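Let the Child Practise Badly

By Fatima Hlongwane
June 12, 2026

When I came to this country I could not read music, and I was already a mother of two. My daughter wanted to learn the piano because her friend in Wullitero was learning it. I said yes very quickly, as parents do, and then I understood that I had agreed to many years of listening to wrong notes through a kitchen wall.

I want to write in favour of those wrong notes. I have the feeling that we are becoming afraid of them.

In the community centre where my daughter has her lessons there is a board with advertisements. Some years ago it had papers for used instruments and for teachers. Now half of the papers are for programs which promise that a child will play a full song after 12 lessons. One of them says "no boring scales". A neighbour paid 300 dollars for such a course. Her son can play the song. He plays it at every birthday, with much confidence, and if you ask him to start from the middle he must go back to the first note.

I do not laugh at this boy. He is happy, and his grandmother cried when she heard him. But I think he has bought a song, and I am not sure that he was offered anything else.

In my own childhood I learned to sew from my aunt. For a whole September I was allowed to make only straight lines on old cloth. I hated the straight lines. I asked her every day when I would make a dress, and she answered that I was making one already. I did not believe her then, and I am still not certain that it was the best way to teach. Perhaps she could have given me a small bag to sew, or a pillow. But when I finally cut a sleeve, my hands did not need me to explain things to them.

My daughter's teacher, Mr. Fallahi, is somewhere between my aunt and the advertisement. He gives real pieces from the beginning, very short ones, and he lets them be ugly for a long time. He asks for two things only: a metronome and a notebook. The metronome he wants to be one that stands on its own, not the one in the telephone, for the telephone also brings messages. In the notebook the child writes what she practised and at which speed. There is no mark and no sticker.
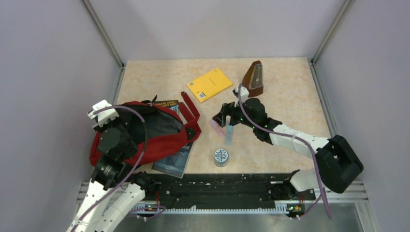
A yellow notebook and a pyramid-shaped metronome.

At first I found the notebook a little cold. My daughter was eight, and her pages looked like the papers of an accountant. "Page four, slow. Page four, slow. Page four, a bit faster, bad." I wanted to write something kind under it. I asked Mr. Fallahi if I may do this, and he said I may, but that I should wait one month first. After one month I did not want to write in it any more. It was her book. She had found a way to say "bad" about her own playing without any tears, and I know grown people who cannot do this about their driving.

I work in the office of a company called Vekside, where we prepare invoices for other companies. We have young people who come to us from good schools. They are polite and quick, and many of them are truly frightened when they make a mistake in a column. One young woman stayed until evening to hide an error which I could have corrected with her in five minutes. I asked myself when in her life she had been allowed to do something badly, many days in a row, with an adult in the next room who heard it and continued to cut onions.

Some people will tell me that practice at home is a luxury, and they are right in part. You need a room, or at least a corner. You need neighbours with patience. Our first piano was an electric keyboard for 200 dollars, bought from a family in Skitincombe, and one of the low keys made no sound. A parent who works at night cannot have scales in the afternoon. I have no good answer for this, except that schools and libraries could open a room for it. Our library has a room for meetings, and very often I see it dark. I would rather see it used by a child with a trumpet, even if I must then read in another corner.

Other people will say that children are already too busy, and with them I agree completely. I am not asking for more lessons. If it was my decision, each child would have fewer activities, and among them one which goes slowly. It does not have to be music. It can be bread, or chess, or drawing horses. My nephew has drawn the same truck since he was four years old, and the wheels have only lately become round.

What I ask from parents is mostly a kind of silence. Do not clap after every try, and do not call from the kitchen that it was lovely when it was not. The child has ears. Do not film it either — my daughter plays differently when she sees a telephone in my hand, with a stiff back, like somebody at the passport office.

She is 12 now. Last week she began a new piece, and for six evenings it had no shape that I could recognize. On the seventh evening I heard four bars which belonged together. Then she lost it again and said a word that I pretended not to know. I was peeling potatoes, and I continued to peel them.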